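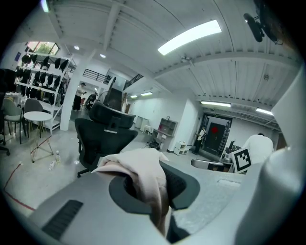
Pink cloth, workshop side, mesh chair behind.

14 February 2025

Cloth day. The plan was to get through the whole wash-and-fold list before lunch, which tells you how new the plan was.

Started with the pale pink ones because they were on top of the pile. They are the worst of the lot for folding. Thin, a bit slippery, and they keep a crease like a grudge. The blue Camlow cloths fold flat if you so much as look at them sternly. The pink ones want to be a rose.

Current method, for whoever picks this up next:

Shake out once, hard. Twice makes no difference, I tried.
Lay on the gray desk under the wooden shelf, long side toward you. Wipe the desk first.
Fold in half, press with the flat of the hand, fold in half again.
Corners go in the same direction on the stack or Anahera will redo the whole stack, and she will do it while you are standing there.

Anything still crumpled after the second press goes in the "try again" box. The box is fuller than the stack. I am choosing to see this as data.

Weighed a dry pink one on the small scale: 19 grams. The Davow listing says 60. Either they weigh them with the packaging on or we bought something else. Checked the order, and we ordered what we got, so it's the listing. We have 100 of them either way. Wrote to Davow, no answer yet, and the last time I wrote to them was in August and I am still waiting on that one too.

Tried the starch Anahera brought over from the Ormsby store room. Mixed it at half strength. The cloth came out holding a beautiful flat fold and feeling like a menu. No good for wiping anything. Rinsed it, back to rose. Will try quarter strength when there's a free basin.

Room notes. The mesh chair with the headrest has wandered out into the open floor again. It belongs at the desk. I have put it back in writing, at least. The shelf compartments over the desk need labels before the cloths go in, otherwise they will fill with tape and chargers by themselves. Left compartment pink, next one blue, the rest to be argued over.

Question for the group: do we need them folded at all? The Zesanholm people keep theirs in a bin, unfolded, and seem to live full lives. Anahera says a bin is how you lose a 1000-piece order. I said we don't have 1000 of anything. She said exactly.

To do: labels, quarter-strength starch, second nudge to Davow, empty the "try again" box by trying again.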